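Cartridge Pleating a Petticoat Without Losing Your Mind

So I finally got the pleats done on the 1850s petticoat, and since Nawal Abdelaziz asked me how I got them so even (thank you Nawal, they are not that even), I'm writing it all down before I forget. I'm a slow hand sewer, so if I can do this, you can too!

What you need: your skirt panels already seamed and hemmed, a waistband, strong thread (I used a doubled quilting thread, waxed), a long needle, and gingham ribbon or a ruler for marking.

Step 1. Fold the top edge down an inch and a half and press it. My cotton was pretty flimsy, so I tucked a strip of old flannel inside the fold to puff up the pleats. Wool won't need it.

Step 2. Mark your dots. Mine were a quarter inch apart, in two rows, and I ended up with 741 in the top row (yes, I counted, it was that kind of evening). The second row sits a half inch lower, and the dots have to line up exactly. This is the part where I always get sloppy, and I always pay for it.

Step 3. Run your gathering threads through the dots, in one and out the next. Knot the start like you mean it. I work in four sections with separate threads, so one snapped thread doesn't wreck the whole waist.

Step 4. Pull both threads together, a little at a time, and stroke the pleats into place with the needle. Wrap the ends around a pin in a figure eight until you're happy with the fit.

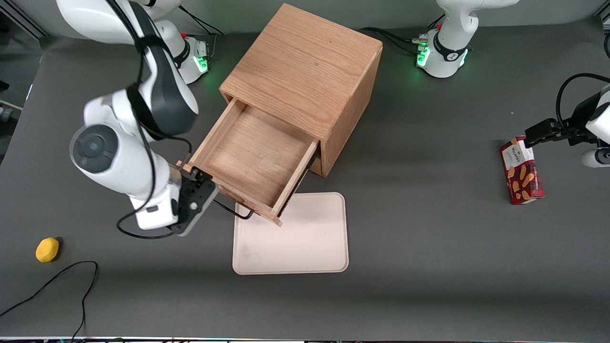 Light oak, wavy grain, and a black handle on the drawer.

Step 5. Pin the pleats to the finished edge of the waistband, right sides together, and whipstitch every single pleat down. Two stitches each at the center back, where all the strain goes. Then flip the band up and watch everything spring out, which is my favorite moment in all of sewing!

Leave the gathering threads in. I pulled mine out once and regretted it by lunchtime. Next up is the bodice, and I still haven't picked a lining.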